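Desero Midnight Screenings — Booth Guide
Section 4: Loading and checking a feature on the Kundard server

Read all of this before touching the rack. Applies to the Isari main house. The small house has its own sheet, different inputs, don't mix them up.

4.1 Before you start

You need: the drive in its caddy, the key email (forwarded by Nasrin Abbasi), the booth login, a flashlight. Projector lamp OFF for now.

Check the label on the drive against the program sheet. Title, version, subtitle language. We had two cuts of the same feature in April and the wrong one got as far as the rack.

1. Power up the rack. Bottom switch first, then the Kundard.
2. Wait for the green light. Takes a few minutes. Don't press anything while it blinks.
3. Slide the caddy in until it clicks.
4. Log in. Open Content, then Ingest.
5. Tick the feature only. Trailers are already on the server.
6. Press Start.

CAUTION: Do not pull the caddy during ingest, even if the bar looks stuck. It sticks. Leave it.

Note: a drive over 217 GB will not be done before doors if you start at dinner time. Start in the afternoon.

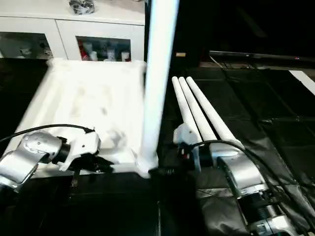 Fig. 4-1. Silver arm and white platform with raised rim.

4.2 Keys

Feature won't play without a key. Keys have a window, an opening time and a closing time, and midnight shows are where this goes wrong — film starts on one date and ends on the next. Look at the closing time. If it shuts before the credits you have a problem, call Nasrin right away.

1. Copy the key file from the email to the booth USB stick. Do not unzip it on the server.
2. Stick in the front port. Back port is dead.
3. Content, then Keys, then Import.
4. Find the title in the list. Green = good, yellow = not open yet, red = expired or wrong server.
5. Write the window on the booth sheet in pen.

Yellow in the afternoon is normal for a midnight show. Red is never normal.

4.3 Building the show

Order is always the same: festival bumper, sponsor reel, short (if any), intro hold, feature.

1. New playlist. Name it with the title and the start time, nothing else. No "final", no "final2".
2. Drag in the bumper and the reel.
3. Add the short. Check its shape, a lot of shorts come in flat when the feature is scope. If so add a lens cue between them.
4. Add a Pause cue for the intro. The host talks as long as the host talks.
5. Add the feature. House lights to zero at feature start, half at credits, full at end.
6. Save. Then save again under Backup.

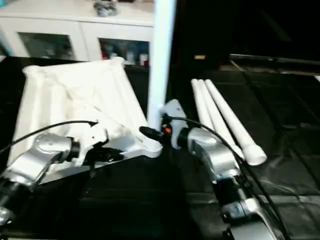

The Pause cue does not bring the lights up on its own. You have to add that as a seperate cue right before it, Lights Half, or the host walks out in the dark. Put a Mic On cue in the same spot.

4.4 Sound check

1. Verschueren processor on, input set to Digital 1.
2. Play the first 5 minutes of the feature. Fader where the booth sheet says, usually lower than you'd think.
3. Walk the room. Front row, middle, back corners. Listen for the surrounds.
4. Full house soaks up a lot. 600 seats, so nudge it up one notch once people are in.
5. Skip to reel 3 and play 30 seconds. Same again near the end.

CAUTION: Fader all the way down before switching inputs. There is a pop and it is loud.

Subtitles: check them from the back row with the masking set. Bottom line too low means wrong lens preset, go back to 4.3 step 3 and fix teh cue.

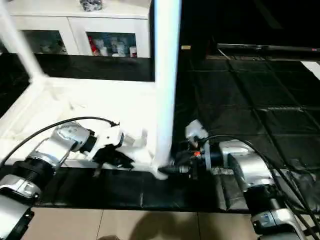 What if the playlist stops in the middle of the feature?

Lights to half, then press Resume once and wait. If nothing happens, open the Backup playlist, jump to the time you wrote down and play from slightly before it.

4.5 Hand-off

Leave the booth sheet on the desk with key window, fader level, running time. Late shift is Mohandas Panicker or Ming-te Tam, check the rota. Tell them about any lens cues out loud, don't just write it.

After the show: caddy stays in until the ingest log is saved. Then eject from the menu, wait for the light to go out, pull. Drive goes back in its case, case goes to Leonidas Kokkinos in the print office for shipping. Lamp off, fan runs on by itself, leave the fan alone.

Next: Section 5, Running 35mm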